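How to run a tabletop gripper demo at an open day

These notes come from the Sunday open day at the Prondport workshop, where we ran the same short demo all afternoon on the Larkard bench. They assume your arm is already set up and you know how to stop it in a hurry.

What you need

A pale, matte tabletop. Padded gripper fingers. One soft object and one small light ball. A tape line on the floor for visitors to stand behind.

Step 1. Clear the bench

Wipe the table and take off everything the demo doesn't use. Run the arm through its full path once with nothing on the table. Keep the speed at 30 percent of normal while the public is in.

Step 2. Set out the objects

Use a bright fabric tube and a ball that fits inside it. Lay the tube flat with the open end toward the gripper and put the ball just inside the mouth. Visitors understand the task right away when the ball is peeking out, and you spend less time talking.

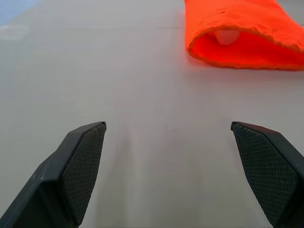 Step 3. Start with the fingers open

Open the gripper wide before every approach and bring it in slowly. Pause there. People at the back need a moment to find the ball, and this is when most of the questions come up.

Step 4. Let the operator explain, then move

We used Kudo to step through the saved positions one at a time. Say what the next move is, then press the key. Don't talk during the grasp itself — if it slips, you'll want your attention on the arm.

Step 5. Reset

Open the fingers, back the arm away and stop it before you reach over the table. Put the ball back by hand. With practice a full run takes around 13 minutes, including questions.

If a grasp fails

Try it up to 3 times, then move on to the next group. Check that the tube hasn't rolled. If the ball has gone too deep, pull it forward a little and start again from Step 3.

The Prornik position file for this demo is on the workshop drive, in folder 42. Copy it before you change anything.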